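**Open day at Wotomwood - is the simulator station worth the line with kids?**

Posted 2023-09-15 by dulstead_dad

We're going to the Aigner open day at the Wotomwood site with two kids, seven and ten. The program says there's a "live cup stacking demo" on a real robot and a "simulation corner" next door. My ten-year-old wants the simulation. I want a chair. Has anyone been, and which one should we line up for first?

**Rupert Strebel**

I went in February, when they let in 346 people and had parking for what felt like nine. Go to the simulation first. It's on a big screen, it runs all day, and when it goes wrong they restart it - the real one goes wrong and then a man has to find his glasses.

The task is cups. You get a table, two arms, and blue cups standing upside down, and you shout advice. The arms ignore it, as mine do.
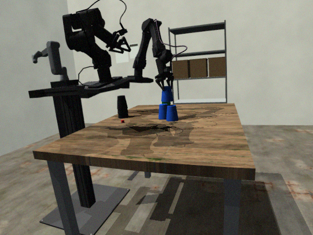

**Visits & Open Days > Demonstrations**

The right arm was over the top blue cup for ages while a boy behind me narrated it like a penalty kick. The black stack by the left arm got far more attention from the kids than I'd have guessed. Ask the staff to change the camera view, they like being asked.

Chairs: there are four. Be early.

**skitine_fan**

its fine. cafe closes at 2

**mrs_t_wotomwood**

I'd disagree with Rupert on the order. The real arm draws the crowd after lunch, so see that one before eleven and do the screen later. The Skitine bus stops at the gate, but only on the hour. Also bring a sweater for the younger one - the hall is kept at a temperature I assume the robots chose.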